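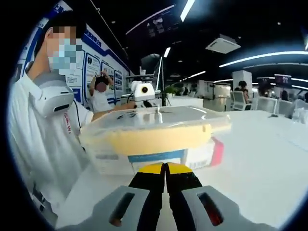
Lunch, according to Xiaoqing Yu, ended at her office in March, when somebody put a meeting on it. The meeting was called a catch-up and it was set for noon. It was supposed to happen once. It has happened every week since, and she now eats a granola bar over the bathroom sink at 11:50, like a person hiding from the police.

I collect stories like hers. I have been collecting them since my own lunch hour went missing a few years back, and I'm still a little sore about it. There was no announcement. I had an hour, then I had a half hour that people agreed to call an hour, and then one afternoon I noticed soup on my keyboard.

My father worked at the Vunico plant in Clurnau, which made hinges and had 1,159 people on the payroll when he started. At noon a whistle blew and all of them stopped. They didn't wind down or wrap up one last thing. A man could be halfway through a sentence about hinges and he would leave the other half for one o'clock. My father walked home, ate a hot meal at the kitchen table, lay down on the living room floor with a newspaper over his face, and walked back. I assumed as a child that this was how adulthood worked, and I looked forward to the newspaper part.

The whistle is still there, I'm told. It blows once a year in December for the Christmas parade, and the dogs hate it.

What went wrong depends on who you ask. Managers will tell you that people want flexibility, and that lunch can now be taken any time you like. This is true in the way that you can visit the moon any time you like. A lunch that can happen whenever can always happen later, and by three it has turned into a snack, and by five it's an early dinner and you might as well wait.

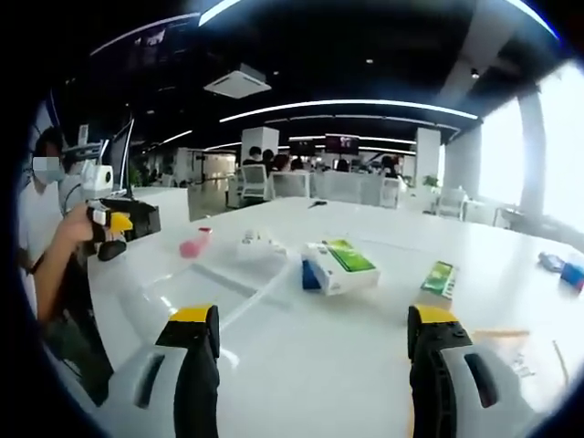 The trouble with a floating lunch is that you float alone. When everybody stopped at noon, stopping took no courage. Now the first person to stand up has to make a small speech. "I'm just going to run out for a second," we say, as if we'd left a baby in the car. We come back with the bag held low against the leg. I have seen a senior vice president eat a burrito in a stairwell, facing the wall.

I went back to Clurnau in the spring to look for anyone still doing it properly, and was sent to Poduval, a lunch counter on the street behind the old plant. It has 17 stools and opens for three hours a day. Murali Thevar runs it and does not do takeout. He used to. He stopped when he saw a customer order the lamb, carry it across the street, and eat it in a parked car with the laptop open on the steering wheel.

"I made that sauce for two days," he told me. "He was typing."

The rule cost him business for a while. The people at Gekmont, the insurance office that moved into the front half of the plant, complained that they didn't have time to sit. Then a couple of them sat. Then a few more, and a claims adjuster began coming in with a paperback, which caused talk. When I was there at half past twelve every stool was taken and a line ran down the wall, and the people in the line seemed to be having a decent time of it, arguing about a zoning vote and whether the lentils were saltier than last week.

Thevar says they were not.

I'd like to report that I've reformed. I did try. For a month I blocked off noon on my calendar with the word "Lunch," and learned that colleagues read this as a suggestion. I changed it to "Dentist," which worked well until a kind woman in payroll asked if I was all right. I went seven days straight without eating at my desk – a personal best – and then a deadline came along and I was back to crackers and scrolling, wiping the space bar with my sleeve.

Yu has had better luck. She declined the catch-up in June, with no explanation attached, and waited for the sky to fall. Her boss wrote back within a minute to ask if that meant he could skip it too.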